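Cleaning and checking a woven plastic basket

Updated 10/24/22

These instructions cover small rectangular baskets woven from synthetic strand over a wire or moulded frame, of the type used on desks, hall tables and bathroom shelves. They do not apply to willow, seagrass, paper cord or natural rattan, which should not be soaked. If you are unsure of the material, put a drop of water on the underside of the base. Natural fibre darkens where the water sits. Synthetic strand does not.

What you need

A soft brush with bristles long enough to reach between strands (an old paintbrush will do)
A vacuum cleaner with a narrow nozzle
A washing-up bowl larger than the basket
Mild washing-up liquid
Two cotton cloths, one of them dry
A small pair of side cutters, for loose ends only

Step 1. Empty and set down

Take everything out, including any liner, and turn the basket upside down over a bin. Tap the base with the flat of the hand. Grit collects in the corners of the floor, where the strands of the wall meet those of the base, and it will scratch a painted surface if it falls out later.

Then stand the basket the right way up on a plain, light-coloured surface. Dark strand hides dirt well, and anything shed during brushing is much easier to find on white.
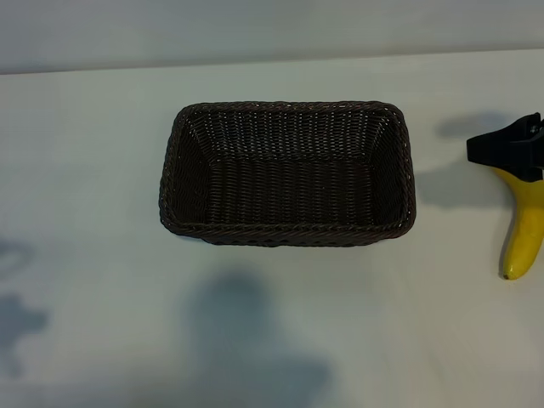 Dark woven basket on a white tabletop. The rim is a thicker braid; the walls slope in to a flat floor.

Step 2. Dry brushing

Brush the inner walls along the rows first, then across them. Work from the rim towards the floor. Finish with the braid, following the direction of the twist, and lift the dust out with the nozzle held just clear of the surface. Do not press the nozzle against the weave, as it can pull a cut end out of place.

Small bright points on dark strand are often reflected light. Move the basket a quarter turn before scrubbing at them. If the points move, leave them alone.

Step 3. Washing

Fill the bowl with lukewarm water and add a small squeeze of washing-up liquid. Lower the basket in, hold it under for two minutes and brush the inside again. Rinse in clean water until no foam comes out of the braid. Avoid hot water. Thin plastic strand softens and the walls may bow outwards.

Baskets with a wire frame should be wiped with a damp cloth instead. Water trapped inside the rim will rust the wire, and the stain works its way out through the braid over the following weeks.

Step 4. Drying

Shake off the water, dry the walls with the cloth and leave the basket upside down on a rack. The rim takes longest. Keep it away from radiators and out of direct sun.

Step 5. Checking the shape

Place the basket on a level surface and press each corner in turn. If it rocks, warm the base with a damp cloth wrung out in hand-hot water, place a flat board inside and weight it overnight. Sight along both long sides for bowing.

Run a finger round the braid. Tuck in any end that stands proud, using the handle of a teaspoon. Trim only what cannot be tucked, and leave 2 mm.

Baskets in daily use should be brushed once a month and washed in March and again in autumn.

Mateja Živković, Drorcombe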